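Plallircombe Household Chores Study
Progress report to the Drukier Fund
July 18, 2021

Period covered and where we stand

The grant asks a narrow question: which everyday chores can a single-arm machine finish without a person stepping in, and at what pace. We are now through the second of four work packages. Spending is slightly under plan, mostly from a delayed order of replacement finger pads, and we ask for no change to the budget.

We ran 117 trials in the period. The target was 110. A trial counts as finished only if every item ends up where the task sheet says it should and nothing is dropped on the floor. A person may press stop, but may not nudge an item. Trials that were stopped count as failures.

Results by chore

Folding. Hand towels were folded in half with few problems. Folding in quarters failed more often than it worked, usually at the second grasp, when the fingers picked up one layer and left the other. Fitted sheets were dropped from the list after two sessions and will not come back under this grant.

Shelf restocking. Boxed goods on an open shelf are the best result so far. The arm places boxes straight if there is a finger's width of space on both sides. It does badly with bags and pouches, and the shop in Inon that advised us on layout says those are the slow part of the job for its own staff too.

Wiping. The arm covers a flat counter evenly. It does not know whether the counter is clean. We tried a before-and-after comparison from the overhead camera, and it could not tell a water mark from a stain. Work on this is paused.

Clearing a table. This is the chore that took most of our time. The items are the small things left out at the end of a day: pens, markers, receipts, children's drawings, cards. Large items such as mugs are handled well. Thin and flat ones are not. A person slides a sheet of paper to the edge of the table and pinches it there. The arm was given the same method in the Hosoda control package and managed the slide, but it pushed too hard and creased the paper in several runs.

Markers sit between the two. One lying alone is picked up on the first try in most runs. Two lying side by side cause trouble, as the fingers need room on each side of the barrel. We also changed the surface, from a plain tabletop to small tiles, to see whether grout lines upset the grasp planner.

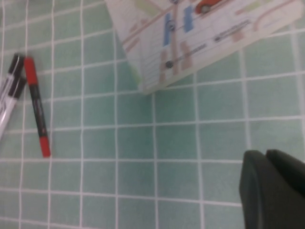
Page 7

The tiled setup had a red-capped marker and a white-bodied one lying nearly parallel, almost touching at the cap ends, and a printed sheet with a small red car on it set at an angle. The pale green tiles had little effect on finding the markers. They did affect the sheet, which is mostly white with a faint green tint. In a number of runs the planner placed its edge one grout line away from where it was.

Pace

Even where the arm finishes, it is slow. Clearing a small table takes it roughly 2 times as long as our slowest human tester. We do not expect to close that gap in this grant.

Next period

Repeat the table trials with narrower finger pads. Test a lighter push for paper. Begin laundry sorting in August, using one basket and two bins. The interim data tables will be sent separately once the stopped trials have been checked against the log.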